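Tabletop (furniture)

A tabletop is the flat upper part of a table, the part people eat off, write on, cut on or pile mail on. Also called a top, or a board in older use.
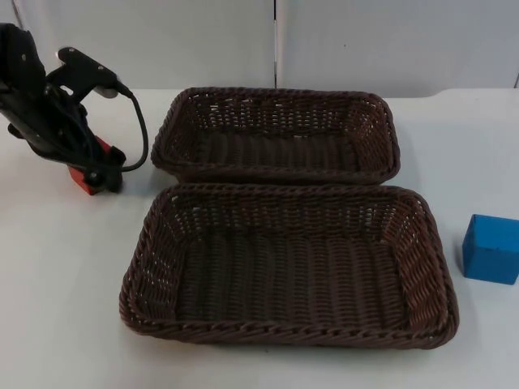
What is a tabletop usually made of?
Solid wood, a wood-based board with a covering, stone, glass, metal or plastic. Covered board is the cheap everyday choice, solid wood the traditional one.

Name and usage

"Tabletop" as one word is now standard, "table top" and "table-top" still turn up in older catalogs. As an adjective it means anything small enough to sit on a table - tabletop fountain, tabletop grill, tabletop games. In the furniture trade the word covers only the horizontal part. Legs, apron and stretchers are the base or underframe. A top sold without a base is a "loose top".

History

Early tables in much of Europe were boards laid on trestles. Put up for the meal, taken down after. The word "board" for meals (room and board) comes from this. Fixed tops came in slowly as houses got rooms set aside for eating. Heavy oak planks, pegged or nailed, often with gaps that opened in winter.

Frame and panel tops fixed part of the gap problem. Veneered tops followed, thin sheets of costly wood glued over a plainer one. Marble was used for side tables and washstands where water was a worry. Later, plastic laminates took over kitchens and diners, wiped clean in a second, and stayed there for decades. Glass had its own run in living rooms.

Materials

Solid wood. Oak, maple, walnut, beech, pine. Moves with the seasons, across the grain far more than along it. A wide top fixed down tight will split or cup sooner or later. Can be sanded and refinished many times. Pine dents if you look at it.

Veneer. Real wood on top, something else underneath. Looks like solid, moves much less. Can be sanded lightly, once maybe twice, then you are through it.

Laminate. Printed or plain-colored sheet over particleboard or similar. Hard to stain, hard to repair. The weak spot is the edge, where water gets in and the board swells up. A swollen edge does not go back down.

Stone. Granite, marble, slate, and man-made versions. Heavy. Marble gets etched by lemon juice, vinegar and wine, so kitchens that use it need a relaxed owner.

Glass. Should be tempered for furniture use. Shows every fingerprint. Edges are ground and polished before sale.

Metal. Stainless steel in commercial kitchens, zinc and copper in bars. Scratches blend together over time, some people like that and some dont.

Shapes

Rectangular is the most common by far. Round tops suit small groups and have no head of the table. Oval is a compromise, seats nearly as many as a rectangle and is easier to walk past. Square tops work for two or four people and get awkward when large, the middle is too far away. Half-round tops sit against a wall. Drop-leaf tops have hinged sides, extension tops split in the middle and take one or more extra leaves.

Edges

The edge profile changes how thick a top looks and how it feels on the forearms. Square edge, slightly softened, is the plain one. Bullnose is fully rounded. A bevel on the underside makes a thick top look thin. Board tops need an edge band - iron-on strip, plastic, or solid wood lipping, in rising order of effort.

Attachment to the base

Screws straight through the apron work for board tops. Solid wood needs room to move, so makers use slotted holes, wooden buttons in a groove, or figure-eight fasteners. Restorer Heidrun Prantl groups the damage she sees on old tables into two kinds, tops that were fixed too tight and tops that were put next to a radiator. Glass tops normally rest on soft pads with no fixing at all.

Finishes

Oil soaks in, easy to renew, poor against hot pans. Wax is soft and pretty and marks from a wet glass within minutes. Varnish and lacquer form a film on the surface, tougher, but a damaged film is harder to patch. Hardwax oil sits in between and has become popular for dining tables. Soap finish is a Scandinavian habit, mostly on pale woods, needs doing again every few months.

White rings are moisture caught in the finish and can often be removed. Black rings in oak are a reaction between iron, water and tannin - deeper in, usually needs bleaching or heavy sanding.

Care

Wipe with a damp cloth, then a dry one. Coasters. Trivets under anything off the stove. No scouring powder on laminate or lacquer. Oiled tops get fresh oil when they look dull, October is a good time, before the heating dries everything out. Rags soaked in linseed oil can heat up and catch fire on thier own and should be laid flat outdoors to dry or kept in water in a closed metal can.

Round tops need turning now and then if they sit near a window. Sunlight darkens cherry and bleaches walnut. Extension leaves stored in a closet end up a different shade than the rest of the table, a common complaint with new owners and not a defect.

Reuse

Old tops are often kept after the base has failed. Cut down for desks, shelves, benches, headboards. Solid wood ones fetch the best prices. Stone gets recut for hearths and window sills. Laminated board has little second life apart from workbenches and garage shelving.

See also

Trestle table
Drop-leaf table
Countertop
Butcher block
Wood finishing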